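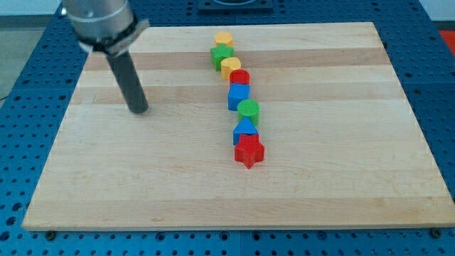 Page last changed: April 16, 2025

4. Fixing and looking after the board

I like a big wooden board on top of the perforated table - it gives the blocks a kinder surface to sit on, and you can take it off again when you need the holes. Mine has the planks running from side to side, so that's how I've written this up.

1. Wipe the table down and pick any old screws out of the holes before you start.

2. Lay the board flat and slide it about until you're happy with the gap on both sides. Xiaoyan Ding likes hers dead centre, I'm less fussy!

3. Put the fixings in by hand first. Go round all of them, then go round again with the key.

4. Press on each corner. If it rocks, loosen everything and go back to step 2.

Caution: don't overtighten. I split a plank last August doing exactly that (the Nistthorpe workshop still brings it up).

5. Set your blocks out and leave some open wood between them and whatever you're pushing with.

Note: stripes and small knots are just the timber. Leave them be, and please don't sand one patch on its own - you'll feel the dip for ever.

For oiling, see section 6.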